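Chapter 3
Choosing a Sofa You Can Live With

I bought my first sofa in an afternoon, and I regretted it for six years. It was gorgeous in the Olitis showroom. In my apartment it blocked the radiator and swallowed anybody under five foot four! So let's start this chapter with a tape measure. 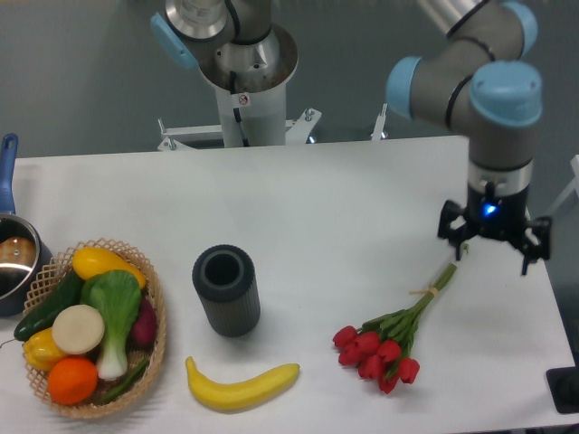
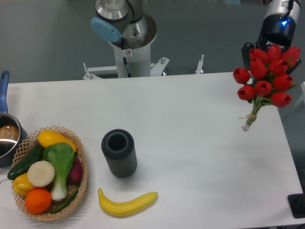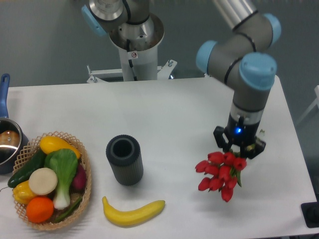

Figures 3.1 to 3.3. White tabletop and robot arms; red tulips on the table in 3.1.

Measure the room first, then the front door, then the stairs (people always forget the stairs). Write down the seat depth too, because that number decides whether you sit or sprawl. My current sofa, a Fleda two-seater, is shallow enough that my feet touch the floor, and I love it for that.

Next comes the frame. Lift one front corner a few inches and watch the other front leg. If it stays down for long, the frame is twisting, and I'd walk away – even from a good price. Sit on the arms as well. Salespeople hate this. Do it anyway.

Fabric is where most of my students want to begin, and I get it, the swatch books are fun. We'll get to weaves and rub counts in Section 2. For now, take home the biggest swatch the store will lend you and leave it where the sofa will go. I once picked a lovely moss green in November and found it looked like pea soup by spring.

And the budget? Set aside some 300 dollars for delivery, legs and a decent throw before you look at a single price tag. Keep your measurements handy, you'll need them for the floor plan exercise on the next page.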